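Fall League News from the Esgate Table Tennis Club

The fall league starts on 17th September at the Kutton Street hall. Doors open at 6:30 and the first matches go on at 7:00. If you played in the summer ladder, your rating carries over and you don't need to fill out a new form. Everyone else should sign up at the desk before the first night, or send an email to the club address with your name, phone number and last known rating, if you have one.

There are three divisions again. Division A is for players rated 1,370 and up. Division B runs from 1,000 to 1,369, and Division C is everyone below that, plus new players without a rating. A few people asked in July whether they could play up a division. You can, if there is an open spot on a team and the captain agrees. You can't play down.

Each team has three players and may carry two substitutes. A league night is nine singles matches, best of five games, with no doubles this season. We dropped doubles after last year's survey, when most captains said the nights were ending too late. The hall has to be locked by 10:15, and in the spring we ran over more than once.

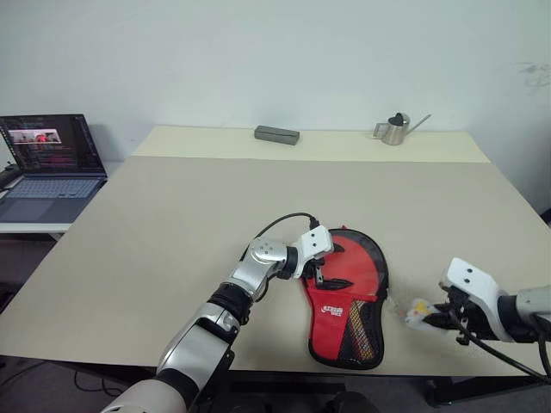 The season is 14 weeks long, with one week off for the Thanksgiving holiday. The full schedule will be posted on the board next to the water fountain and sent to captains. If your team needs to move a match, both captains have to agree on a new date and tell Callum Bloxham at least three days ahead. A match that isn't played by the end of the season counts as a loss for both teams. This rule was on the books last year but wasn't used. It will be this time.

Fees are the same as in the spring for adults. The junior fee has gone down by five dollars. Payment is due by the second league night, in cash or by check made out to the club. We still can't take cards at the desk.

Povitz Sports has agreed to supply the match balls for the season. They are plastic three-star balls, white, and we'll keep a box at the desk. Please don't bring your own for league play. Practice balls are in the blue bins as before, and anything cracked should go in the trash and not back in the bin.

Some notes on rackets. The rubber has to be black on one side and a bright color on the other, and it has to be an approved type. The approval mark should be visible near the handle, so don't cut it off when you glue a new sheet. We had two disputes over this in the summer ladder. If your rubber is old and the mark has worn away, show it to Callum before the season and he'll look it up. Rubber that is peeling at the edges can be glued back down, but a torn sheet needs to be replaced.

It also helps to wipe your rubber with a damp sponge after you play and let it dry before you put the racket away. Please write your name and phone number inside your case.
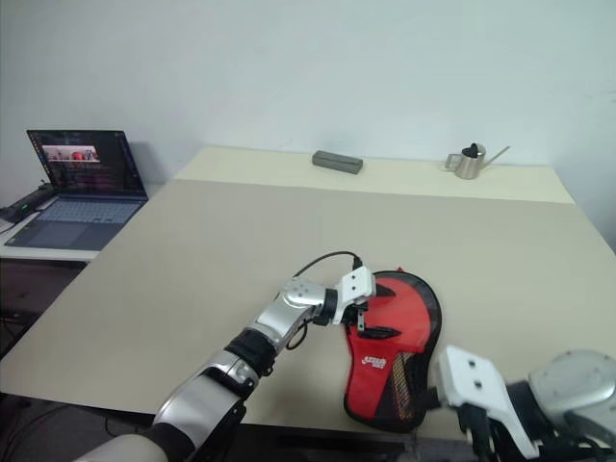
Parking is going to be tighter than usual through October. The city is repaving the north lot, and we have only the small lot behind the hall plus the street. Cars left in front of the Chareonsuk restaurant during dinner hours will be towed, and the owners have asked us twice to pass that along. The bus stops at the corner of Kutton and Fifth, and the last one heading downtown leaves at 10:22.

The lights over tables five and six have been replaced. The floor at the far end still has a soft spot near the fire door, and it's marked with yellow tape until the landlord can get to it. Table six has been moved forward to stay clear of the tape, so the space behind it is a little short. Division A matches won't be put there.

The equipment fund stands at 283 dollars after the summer raffle. That will go toward new nets for tables one through four. Tables seven and eight got theirs in the spring.

Open play continues on the nights when there is no league, from 6:00 to 9:00, with the usual drop-in fee. Beginners are welcome and we have loaner rackets at the desk. Coaching for juniors will start again the week after the league does. Parents should plan to stay in the building for the first session to sign the forms.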